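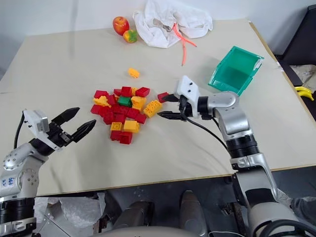

I bought the Skulto small parts bin in April, mostly to get the building bricks off the table before meals. It cost 15 dollars for one, and the Jallville store had it in four colors. Ours is the green, a see-through plastic with raised sides and a flat bottom in a darker shade. The bricks are the chunky kind, nearly all red and yellow, so a green bin is easy to pick out next to them.

The size is listed as 17 inches long, and mine measured the same. Filling it is quick. You can push bricks in with the side of your hand, and small pieces don't get stuck in the corners. 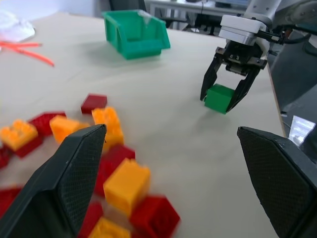
It wipes clean with a damp cloth and hasn't cracked, even after a couple of drops on the kitchen floor. The plastic does scratch -- the bottom had marks within 10 days -- and there is no lid, so it's not much use for carrying bricks in the car. Before this I had a Brellness box with a hinged lid, and the hinge broke.

I'd buy the Skulto again at this price. A second one is on order for the crayons.

Updated 11th December: the second bin came and stacks fine on the first.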